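7/1/26

**1.** I am writing this thread because three people asked me the same question this week: how did I learn to sew a bag strong enough for real hiking, when two years ago I could not fix a button? It will be long. Please mute me if you are not interested in thread and needles.

**2.** First, my background, so you can judge my advice. I am not a professional. I moved here for work, I had a small apartment and long evenings, and my old backpack opened at the bottom seam on the Skenamach trail. I walked back with my lunch in my hat. The repair shop in town wanted 174 dollars. The backpack had cost me less than this.

**3.** So I bought a packet of needles and tried to close the seam by myself. It was very ugly. It held until the parking lot of my next hike. I was quite proud of the parking lot.

**4.** My mistake was the thread. I used the ordinary cotton from a hotel sewing kit. For bags you want polyester or nylon, and it should be thicker than you think is normal. Pull a piece between your hands. If it breaks before your fingers hurt, keep it for shirts.

**5.** My second mistake was the kind of stitch. I used a running stitch, up and down in one line, with one long thread. When this thread is cut at one place, the whole line becomes loose. My teacher has a name for such a seam: "the zipper you did not want."

**6.** I should introduce the teacher. Her name is Chiyo Tsuchiya and she gives an evening class at the Wirar community hall. She repaired tents and sails before she retired. In the first lesson she gave us two pieces of canvas and told us to join them in any way we liked. Then she pulled all of them apart in front of us, politely.

**7.** After this we learned the backstitch, and we did only the backstitch for a month. You go forward one stitch on the back side, and return half of it on the front. It is slow and it uses a lot of thread. I have one strap which I made that winter, and it still carries my full bag.

**8.** Then came separate stitches, each one with its own knot. This I had never seen on clothing. You make one stitch, tie it, cut it, and begin again beside it. We use it on corners and on old fabric which pulls unevenly, so that one bad knot cannot spoil the others. Surgeons work by the same idea, and they call them interrupted stitches.
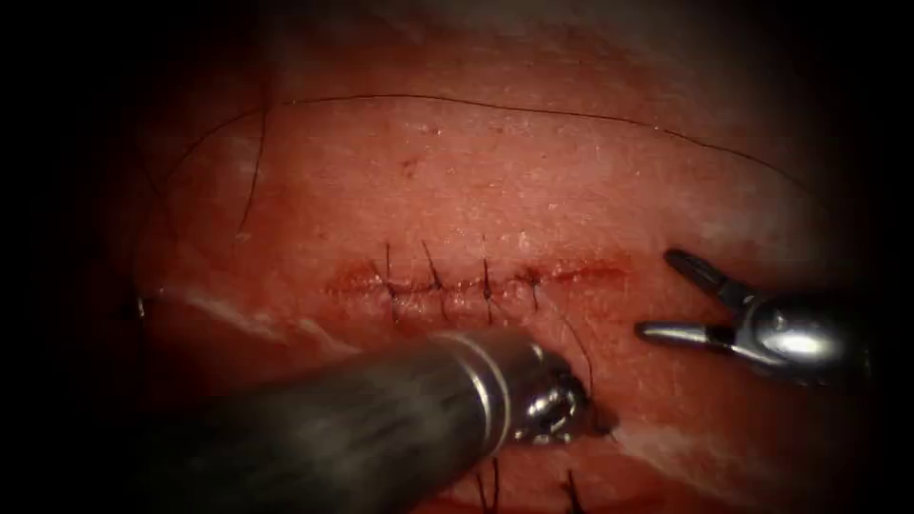
### Some answers to your replies

**9.** "Which needle?" For canvas and webbing, I use a strong straight needle with a large eye, and a curved one for places where I cannot reach behind. Mine are from Iwasaki, a small shop near the ferry which sells mostly buttons. They keep the heavy needles in a drawer, so you must ask.

**10.** "Do I need a thimble?" Yes. I did not believe it either. I pushed the needle through three layers of webbing with my bare thumb, and the wrong end of the needle went into me. A leather thimble is more comfortable than metal if you have small hands.

**11.** "Is a machine better?" For long straight seams it is faster and neater, I will not argue. But my apartment walls are thin, and my neighbour works nights. Also a home machine does not like the place where the strap meets the body of the bag. I broke 2 machine needles there on a borrowed Kornel and gave it back with a cake.

**12.** "How long does one bag take?" My first complete bag took me the whole of autumn. The present one is a day pack of 20 litres, in dark green canvas with a flap and no zipper. I worked on it most evenings and finished it in five weeks. Sometimes I only sewed as long as the kettle needed.

**13.** "Do you wax the thread?" Always, for canvas. You pull the thread over a block of beeswax, two or three times, then run it between your fingers so that the wax becomes a little warm. It slides better and the knots stay where you put them. Do not use a scented candle. My classmate did, and her bag is now vanilla.

**14.** "How do you keep the stitches even?" I mark them. I have a small ruler and a white pencil, and I make a dot for every hole before I start. On the green bag I kept a tally, because I wanted to know how much thread to buy for the next one. The bottom seam has 247 stitches. Some of them I made twice, and those I did not add.

**15.** "Can I wash it?" I would not put it in the machine. I use cold water, a soft brush and very little soap, and I hang it upside down with the flap open. Canvas may shrink at the first wash, so please wash the fabric before you cut it. I learned this with a pencil case which no longer accepts pencils.

**16.** Somebody asked for my pattern. I am sorry, I do not have a proper one. It is brown paper with many corrections, and half of the notes are in my own language. I will try to draw a clean version in July, when my holidays start. I will add it under this thread and not make a new one.

**17.** If you want to begin this weekend, do not begin with a bag. Make a flat pouch from an old pair of jeans. Cut one long rectangle, fold it, sew two sides with backstitch, and turn it. The denim is strong, the colour hides the mistakes, and you will meet all the same problems at the corners.

**18.** I will read the replies tomorrow after work. If you have a photo of a broken strap, please show me both sides of it, the inside also.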